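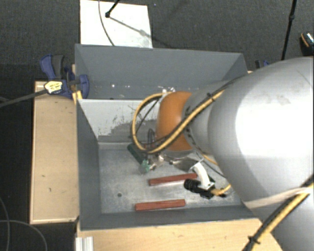

I'm Arwel, and I started Ifans in my mum's garage with a borrowed sander and a garden bench I'd promised to fix for a neighbour. We repaint and refinish metal and wooden furniture, mostly for people in town, plus the odd café or school. What I love is a surface that's had a proper life. Give me a metal bin with its white paint worn down to ragged grey patches and scratches all over the floor of it, and I'm happy for a whole afternoon! You can learn a lot from how paint wears, and I'll bore anyone who stands still long enough about it.

There are 2 of us now. Mingxuan Tan joined one December, when I'd taken on far too many dining chairs, and she never left (thank goodness). She mixes all our colours and has a much better eye than me. If you've got a scrap of curtain or an old tile you want matched, she's the one to send it to. Our house green is called Brorent, after a boat she used to sail on, and it's still the one most people pick.

We've finished more than 1000 pieces, from bedside tables to a set of church railings that very nearly didn't fit through the door. Big jobs are fine, just ring first so we can clear some floor.

A quote costs nothing. Send us a couple of photos and the rough size, and one of us will get back to you, usually in the evening once the spraying's done and we've washed our hands. Small repairs start at £60, and we'll tell you if we think a piece would be better left alone. Some are! I've talked plenty of people out of painting a nice old chest of drawers.

The workshop's open from 10am, round the back of the Ketico building. Come in by the side gate and give the bell a good long push, as the extractor fan is very loud.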